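Search
Search this site
Enter keywords

Building block lending collection reopens in Flarkesside with larger pieces

Reading time: 4 minutes

February 2021

The toy block lending collection in Flarkesside has reopened for bookings after a winter spent sorting, washing and replacing stock. Schools, child care centers and families in Flarkesside and Gernton can now reserve sets online and pick them up from the Moges building on Ostby Street.

The collection holds 2,617 blocks, nearly all of them the large kind made for small hands. Most of the smaller bricks were taken out over the winter and given to the after-school club in Gernton, where the children are older. The lending collection will concentrate on preschool and early elementary ages from now on.

Each set comes in a lidded tub with a card listing what should be in it. The standard set has long and short blocks in mixed colors. A second set, called the builder set, has a higher share of long pieces and is meant for groups working on the floor. Both can be borrowed for two weeks and renewed once if no one else is waiting.

Sorting took longer than planned. The blocks had come from several sources over the years, including a day care that closed and a number of private donations, and not all of them fit together. Pieces that would not lock onto the others were pulled out. So were any with cracked studs or chewed corners. Up to 2,000 blocks were washed in a single week, then spread out on towels to dry before being checked again and packed.

The old sets were sorted by color, and teachers had asked for a change. A class that borrowed the blue tub had nothing but blue to work with, and a class that wanted to practice patterns or matching had to borrow two or three tubs at once. The new tubs are mixed. Borrowers are asked to return them that way and to leave the blocks apart, not stacked, so that the contents can be checked at the desk.

Tables are fine for the standard set. The organizers recommend a low one that children can reach across while standing, with no more than four children to a set. The builder set takes up more room, and a rug or mat is suggested under it to keep the noise down. The long blocks are heavier than they look to a three-year-old and should be kept off high shelves.

The cards in the tubs also carry a few simple activities. In one, a child builds a short stack and a second child tries to copy it from the other side of the table. In another, the blocks are lined up by length, and one is taken away while everyone's eyes are closed. There is a sorting game as well, in which the children choose their own rule and the adult has to guess it. The cards are laminated and should go back in the tub with the blocks.

Borrowing is free for schools and licensed child care centers. Families pay a deposit of 7 dollars per tub, which is returned when the tub comes back complete. Lost blocks are not charged for one at a time, but a tub that is missing a large part of its contents will be kept off the shelf until it can be filled again, and the deposit will be held.

Pickup is at the side entrance of the Moges building. The front door is closed during repairs to the steps, which are due to be finished in June. Borrowers should wait outside until their name is called, wear a mask in the hallway, and bring a bag or cart if they have more than one tub to carry. Returned tubs are set aside and washed before they go out again, so a set that shows as returned on the booking page may not be open for a new loan right away.

Donations of large blocks are still welcome, in any color, as long as they are clean and in one piece. Short two-stud blocks are the most useful at present, as they are the ones that go missing most often. Wooden blocks, magnetic tiles and small bricks can't be accepted. Donated blocks can be left in the bin inside the side entrance during pickup hours.

A list of the sets, with the number of long and short pieces in each, is posted on the booking page. Groups that would like a set for a whole term should write to the desk before booking.

Contact | Copyright Flarkesside Lending Collection | Back to top
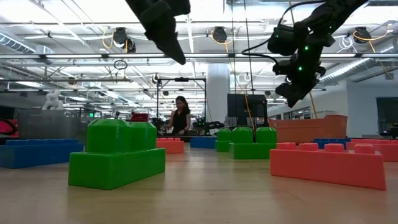

Large blocks in green, blue and orange-red on a wooden tabletop.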